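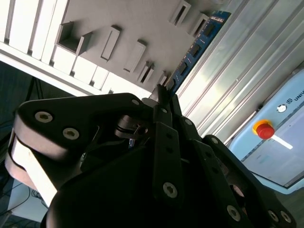
January 8, 2018

Julex module handling kit, evaluation unit from Prarnedari. Second session. Present: me, Csaba Csizmadia. Parvaneh Alipour wants a buy / no buy by March, and these notes will feed the report to Asetti.

The kit is sold as one package: gripper, wrist camera, fixture plate, and the insertion routine that runs on top of the arm controller. We supply the arm, the table and the computers. The claim under test is that a trained technician can set up a memory swap station from the box in one shift without writing code. We are also looking at whether the gripper alone would be worth having if the software is not.

## Setup

Same table as last time. The plate clamps to the aluminum extrusion and the computer lies on its side next to it, open side up. No clamp on the computer yet. We rely on its weight, and I would not do that in production.

Plate position was taught with the touch-off procedure in the manual. It took three tries. The manual tells you to zero the wrist before touching the plate but puts this step a page after you need it. Csaba marked up our copy and will send the pages back to Prarnedari.

Finger force left at the factory default for all runs today. Payload set by hand, because the value loaded from the kit's own config file did not include the camera. Check this first on any reinstall – a wrong payload shows up as drift in the freedrive mode and it is easy to blame the arm.

## Runs

Split the session into 27 picks from the plate and 27 approaches to the motherboard, 54 cycles total. An approach counts as good if the fingertips arrive at the taught slot with no contact on the latches, the wiring or the neighboring slots. No full insertions scored. I want the approach numbers clean before we start pushing on boards.

Picks from the plate were uneventful. Two misses, both with the module leaning in its slot. The routine assumes the module stands square and has no check for it. Closing the fingers straightens a small lean, but beyond that the tips ride up on the edge of the module and the force limit trips. It recovered by itself once and needed a manual reset once.

Approaches to the board were harder, with six stopped on contact. The problem is room. The palm is wide for what the fingertips have to do, and with the wrist turned to line up with the slots the outer links come close to whatever else is in the case.
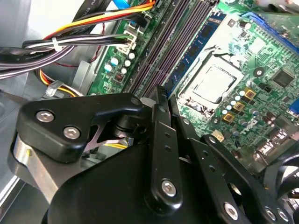 Most of the stops came from the wiring side. The default path comes in low and then slides along the board for the last stretch, which is fine on a bare motherboard and poor in a real case with the power leads in place. Raising the entry point and dropping in nearly vertical cured it in the runs we repeated afterward (not counted in the 54). The change has to be made per station, in a menu called "advanced", and it does not survive a reload of the recipe. Reported to Prarnedari as a defect.

The Vahidi parallel gripper we used last year had slimmer jaws and never had this trouble, but it could not hold a module without shimming the jaws, and it had no camera mount. Not a straight comparison.

Things to write down before I forget:

- Wrist camera exposure needs to be locked. On auto it hunts whenever bright metal comes into view, and the slot finder loses the edge.
- The finger screws were not marked with torque paint on delivery. Csaba checked them all, one was under spec. We added paint.
- Emergency stop reaction is that of the arm controller. The kit adds nothing and removes nothing.
- Cycle log is plain text with timestamps. Good. Error codes are not in the manual. Not good.
- Moving between plate and computer, the default clearance height is generous. Could come down with no risk on this table and would save time on every cycle.

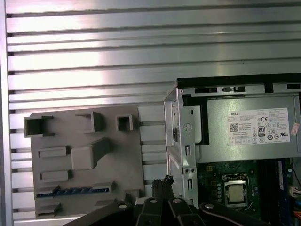 ## Repeatability check

Drove the gripper to the same point in the gap between plate and chassis, backed off, came back, and read the offset on a dial indicator. No trend over the set. Spread was inside what the arm is rated for, so the kit's quick-change coupling is not adding anything we can measure. I had expected some play there after feeling the coupling by hand with the power off.

The fixed camera is useful for reviewing stops afterward. It is our own, not in the kit, and I would recommend one to anybody who buys this.

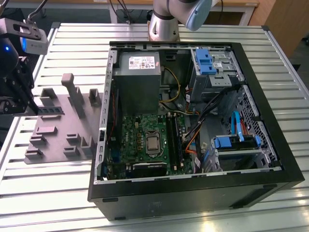

Placement of the computer relative to the plate matters more than the manual suggests. Too close and the wrist has to twist to reach the near holders; too far and the move across eats into cycle time. We settled on a gap of about 7 cm. Parvaneh asked if the plate could go on the other side. It could, but the cable run to the wrist would then have to be rerouted.

## Open items

1. Clamp or stop blocks for the computer. Csaba to make.
2. Ask Prarnedari for the error code list and a date for the recipe reload fix.
3. Repeat the approach set with the raised entry point, same count.
4. Insertions on scrap boards only, after item 3 is done.
5. Price of the gripper without the software license.

Leaning toward buying the gripper and holding off on the license until the reload problem is fixed. Parvaneh has not seen the numbers yet.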